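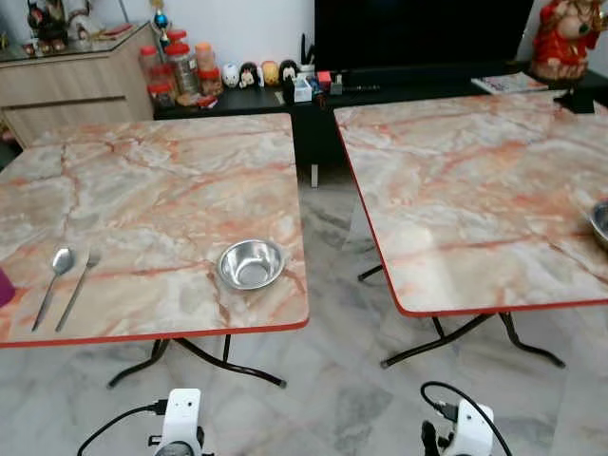 Stavros Christodoulou fragte nach dem ersten Abend, warum die Gruppe Besteck auf gemusterten Tischplatten greifen lasse, wo doch jeder Anfängerkurs mit Holzwürfeln auf schwarzer Unterlage beginne. Würfel seien in einer Stunde erledigt, Löffel brauchten ein halbes Semester.

Der Einwand ist berechtigt, und die Kurswoche 2 der Robotik-AG Steltska beginnt trotzdem mit Besteck. Die Anleitung beschreibt den Aufbau, die Aufnahme von Vorführungen und die Auswertung für die Aufgabe »Löffel und Gabel in die Schale legen«. Vorausgesetzt werden ein kalibriertes Greiferpaar und eine lauffähige Installation von Durimetti, der Aufnahmesoftware der AG. Wer die Kalibrierung aus Woche 1 noch nicht abgeschlossen hat, holt das zuerst nach.

Material

Löffel und Gabel aus Edelstahl
kleine runde Schale aus Edelstahl
Klapptisch mit ebener Platte, verriegelt
zwei Greifer mit Zuleitung
Kopfkamera
Rechner mit Durimetti
Protokollbogen

Schritt 1: Tisch stellen

Den Tisch vollständig aufklappen und die Beine einrasten lassen. Mit der flachen Hand auf jede Ecke drücken. Wackelt die Platte, wird sie gedreht oder unterlegt. Ein zweiter Tisch darf daneben stehen, die beiden Platten sollen sich aber nicht berühren, damit Stöße nicht übertragen werden. Dekor und Äderung der Platte spielen für die Mechanik keine Rolle, für die Bildverarbeitung schon: Ein Modell, das nur auf einfarbigem Grund trainiert wurde, verwechselt helle Adern gern mit Besteckstielen. Wir nehmen deshalb von Anfang an auf gemustertem Grund auf.

Schritt 2: Startlage

Löffel und Gabel liegen nebeneinander nahe der linken vorderen Ecke, schräg zur Tischkante, die Stiele nach vorn. Der Löffel liegt links von der Gabel. Die Schale steht rechts davon auf derselben Platte. Zwischen den beiden Besteckteilen muss so viel Platz bleiben, dass ein Greiferfinger dazwischenpasst, ohne das Nachbarteil zu verschieben. Die Lage wird nicht markiert. Kleine Abweichungen zwischen den Durchgängen sind erwünscht und werden im Protokoll nicht vermerkt.

Schritt 3: Licht und Reflexe

Edelstahl spiegelt, und der Rand der Schale spiegelt am stärksten. Vor der ersten Aufnahme im Kamerabild prüfen, ob der Schalenrand als geschlossene Linie erkennbar ist. Bricht er an einer Stelle im Deckenlicht auf, die Schale um wenige Zentimeter versetzen. Die Belichtung steht in Durimetti fest auf manuell. Die Automatik regelt nach, sobald ein weißes Greifergehäuse ins Bild kommt, und macht die Serie unbrauchbar.

Schritt 4: Kabel

Die Zuleitungen in einem Bogen vom Greifer wegführen, nie unter Zug. Jeden Greifer einmal über den gesamten Arbeitsbereich bewegen und dabei auf die Steckverbindung achten. Ein Kabel, das an der Tischkante hängen bleibt, erzeugt im Kraftsignal Spitzen, die später wie ein Kontakt mit der Platte aussehen.

Schritt 5: Vorführung aufnehmen

1. Beide Greifer unterhalb der vorderen Tischkante in Ruhelage bringen.
2. Aufnahme starten, kurz stillhalten.
3. Mit dem linken Greifer den Löffel am Stiel fassen, anheben, über die Schale führen, ablegen.
4. Mit der Gabel ebenso verfahren.
5. Zurück in die Ruhelage, Aufnahme stoppen.

Ein Durchgang dauert etwa 30 Sekunden. Längere Aufnahmen entstehen meist durch Nachgreifen und werden trotzdem gespeichert, mit dem Vermerk N. Verworfen wird nur, wenn ein Teil vom Tisch fällt oder die Schale kippt. Jede Zweiergruppe liefert 15 gültige Durchgänge ab, danach wird gewechselt.

Schritt 6: Datensatz prüfen

Das Skript mackay_check liest den Ordner ein und meldet fehlende Zeitstempel, Bildlücken und Sprünge in der Greiferöffnung. Bei Sprüngen zuerst die Kabelführung kontrollieren — erst danach neu kalibrieren. Im letzten Jahrgang blieben nach der Prüfung 46 Durchgänge übrig, das reichte für ein erstes Training mit mäßigem Ergebnis. Der Löffel wurde zuverlässiger gefasst als die Gabel.

Häufige Fehler

Der Greifer fasst zu tief und drückt auf die Platte: Anfahrhöhe in der Konfiguration erhöhen, nicht mit der Hand ausgleichen.

Das Besteck dreht sich beim Anheben: näher am Schwerpunkt greifen, beim Löffel also weiter vorn am Stiel.

Der Stiel bleibt am Schalenrand hängen: vor dem Absenken höher überfahren und erst über der Schalenmitte öffnen.

Abgabe

Die Ordner werden bis zum 3. September auf das Laufwerk Brerstead geladen, ein Ordner je Zweiergruppe, der Protokollbogen als Scan dazu. Das Training läuft im Oktober.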